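Section 4. Stocking and Unloading the Shared Refrigerator

This section applies to the tall gray refrigerator and the white table in the second-floor kitchen of the Sarmiento Building. It covers the placement of the appliance, the use of the table as a staging surface, and the transfer of food between the two. Staff who have not yet read Section 3 (Electrical Supply and First Start) should do so before continuing.

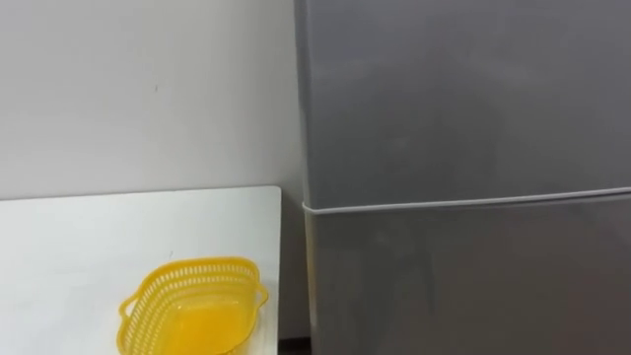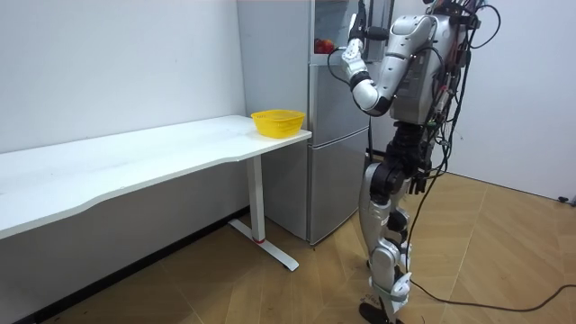

Figure 4-1. The gray refrigerator and the white table, in two views.

4.1 Placement of the Refrigerator

The refrigerator must stand upright on a level floor. The position of the appliance is set at installation and is not to be changed by kitchen users. If it must be moved for cleaning or repair, submit a request to the Facilities Office and follow the steps below when it is returned.

1. Disconnect the power cord before the refrigerator is moved. Do not pull on the cord itself.

2. Lift or roll the refrigerator back into position. Do not drag it across a wooden floor.

3. Leave a clearance of 2 inches between the rear of the cabinet and the wall.

4. Confirm that both doors open fully without striking the table or any other furniture.

5. Check that the cabinet does not rock. If it does, adjust the front leveling feet one half turn at a time.

6. Reconnect the power cord and allow the compartments to cool before loading any food.

CAUTION: Do not push the table into the space beside the refrigerator. That space is kept open for access to the cord and for sweeping.

4.2 Preparing the Table

The table serves as the staging surface for all loading and unloading. Food should not be set on the floor or on top of the refrigerator at any time, including during the weekly check.

1. Remove papers, bags and personal items from the end of the table nearest the refrigerator.

2. Wipe the surface with a damp cloth and a mild dish detergent. Dry it with a clean towel.

3. Place the basket near the corner of the table closest to the refrigerator, with its handles free on both sides.

4. Turn product labels upward so that dates can be read before the items are put away.

Note: Abrasive powders and scouring pads will dull a glossy tabletop. Stains that remain after two cleanings should be reported on the kitchen log sheet.

4.3 Use of Baskets

Baskets with slotted sides are recommended for carrying produce and small packages. The slots allow air to pass and make the contents easier to check. They also allow liquids to escape, and for that reason anything that may drip must be placed in a closed container first.

1. Inspect the basket for cracks, especially where the handles join the rim.

2. Place heavier items at the bottom and fragile items on top.

3. Do not fill the basket above the rim.

4. Lift by both handles. A basket carried by one handle may tip.

5. After use, wash the basket by hand in warm water and brush out the slots. Return it dry.

Baskets on the approved list are the Prekus shallow series and the Brerkau utility series. Other baskets may be used if they have smooth edges and can be washed in full.

4.4 Loading the Upper Compartment

Complete the preparation in 4.2 before opening the door. The door should remain open for no more than 60 seconds. Larger deliveries are to be divided and loaded in several passes, with the door closed between them.

1. Open the upper door by its edge or grip until it stays open without being held.

2. Move older items forward. Remove anything that is past its date and set it on the table.

3. Place new items behind the older ones. Keep them clear of the rear wall and of any air vent.

4. Do not stack containers so high that they touch the shelf above.

5. Close the door and press along the seal to confirm that it is seated on all sides.

CAUTION: Do not lean on an open door or hang bags from it. The hinges are not designed to carry additional weight and the door may drop out of alignment.

Note: If the door springs open after closing, an item is usually projecting past the shelf edge. Reopen the door and reposition the item. Do not force the door shut.

4.5 Unloading

1. Clear and wipe the table as described in 4.2.

2. Remove items one shelf at a time, beginning with the top shelf.

3. Group the items on the table by owner or department.

4. Wipe each empty shelf before anything is returned to it.

5. Close the door while the shelf contents are being sorted.

Unlabeled food found during unloading is held until the end of the working day and then discarded. Containers are washed and kept on the drying rack for one week.

4.6 Weekly Check

The weekly check is carried out every Wednesday at the close of the lunch period. The person on duty is to complete all of the following and initial the log sheet.

1. Remove expired food from both compartments.

2. Wipe the door seals with a damp cloth and inspect them for splits or crumbs.

3. Wipe the outside of the cabinet, including the side that faces the table.

4. Clean the strip of wall behind the table. Small marks may be removed with a soft eraser sponge. Test the sponge on a hidden area first, as it can leave a shiny patch on matte paint.

5. Sweep the floor beside the refrigerator. Report any pooled water at once.

6. Return the basket to its place on the table.

4.7 Supplies and Reporting

Replacement baskets, labels and cleaning cloths are ordered through Dirkutlow Supply using form 83. The form must state the room and the quantity required, and must be signed by the department that will be charged. Requests for replacement shelves or door seals are handled separately and require an inspection.

Faults with the refrigerator, damage to the table and questions about this section should be directed to Leonora Salazar, Facilities Office. When reporting a fault, state which compartment is affected, the time at which the problem was noticed, and whether the door was found open or closed. Leave the power connected unless there is a burning smell, visible damage to the cord, or water near the outlet.

Continue to Section 5, Defrosting and Long Shutdowns.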